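4.3 First fill and brew calibration

Applies to the Matar two-group machine and the Flivoma single-group machine. Read Section 4.2 (water connection) before starting. The drip tray, portafilters and steam tips must be in place.

CAUTION: Do not switch on the heating elements until the boiler level light is steady green. Dry heating voids the element warranty.

1. Open the supply valve a quarter turn. Check both hose joints for drips, then open it fully.

2. Set the main switch to position 1 (pump only). The pump will run until the boiler is filled. If it is still running after 4 minutes, switch off and go to Section 7, fault code 322.

3. Hold the brew button on each group until water flows without spitting. Release.

4. Set the main switch to position 2 (pump and heat). Leave the steam valve open one turn until steam comes out, then close it.

5. Wait for the ready light. Flush 700 ml through each group and discard the water.

Note: The flush water may look cloudy on the first day. This is trapped air and clears on standing.

The machine needs a level, fixed surface. A lean toward the front will cause the drip tray to drain poorly and can give a false reading at the level probe. Adjust the feet before calibrating, and check again once the boiler is full - the added weight can settle a soft counter.

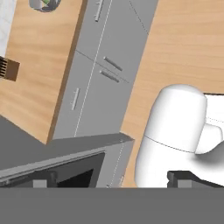 Wood-grain countertop over flat light-gray cabinet fronts.

To calibrate the brew volume:

6. Dose and tamp as for normal service. Use the coffee you plan to serve. House blends from Sorkusness and most medium roasts need no change to the factory temperature.

7. Place a cup on a scale and zero the scale.

8. Press and hold PROGRAM until the light blinks, then press the button for the drink size you want to set.

9. When the scale shows the target weight, press the same button again. The volume is stored.

10. Repeat for each drink size. On the Matar, settings made on the left group are copied to the right group unless COPY is switched off in the service menu.

CAUTION: Group heads and portafilters stay hot after the machine is switched off. Allow around 800 seconds before removing the shower screens.

Note: Volumes stored with a worn grinder burr will drift after the burr is replaced. Repeat steps 6 to 10 whenever burrs are changed.

Record the stored volumes on the card inside the left side panel. Service visits are booked through the Hultville depot (Elfriede Wiegand, parts and scheduling). Have the serial number ready.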